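# Bin check, November, back room at Olumero

OK, my turn on the checklist again! I took over from Volkan Sönmez this month and kept his order, except I moved the brush stuff up because that's what I always forget. 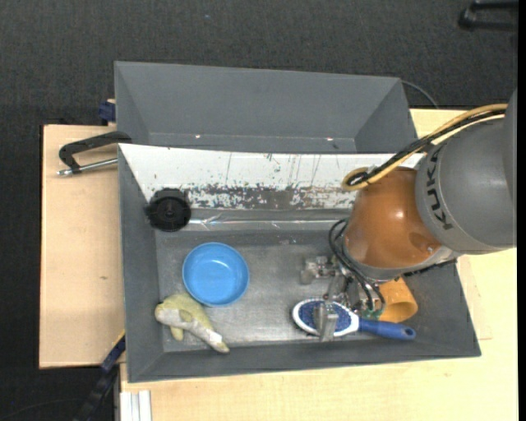

I do the whole thing before opening, with the big overhead lights on, and it takes me until my coffee goes cold. Comments are mine unless marked.

- [x] **Bin walls and rim.** Ran my palm all the way round, no sharp spots or splits. The gray ones hide scuffs really well, so go by feel.
- [x] **Bin floor.** Wiped and dried. Bit of grit in one corner (gone now).
- [x] **Bowls.** Blue one is fine, rim is smooth, no chips. I flipped it over and checked the base too.
- [x] **Cups.** Looked inside the orange one with a flashlight, no cracks. Please stop stacking these so tight, I nearly lost a fingernail!
- [ ] **Brushes.** Tugged the bristles on the blue and white one and two came out. Not a fail by our sheet, but I'm leaving the box open and I'll tug again next month. Hanging hole is fine.
- [x] **Soft toys.** Seams all closed on the plush, nothing poking through. It could use a wash, though.
- [x] **Labels.** Shelf tag 479 was peeling, so I taped it down.
- [ ] **Bin weight.** Our limit is 600 ounces, and the scale from Prastier has a dead battery. Lâm Văn is bringing one.
- [x] **Floor around the bins.** Dry, no cords across the walkway.
- [x] **Wipes and gloves.** 2 boxes of gloves left, plenty of wipes. I'd order more gloves from Wallton now, they were slow last time.

Still open: brush, scale battery, plush to the wash. Lâm, initial next to the weight line once you've done it, and write the number down even if it's way under!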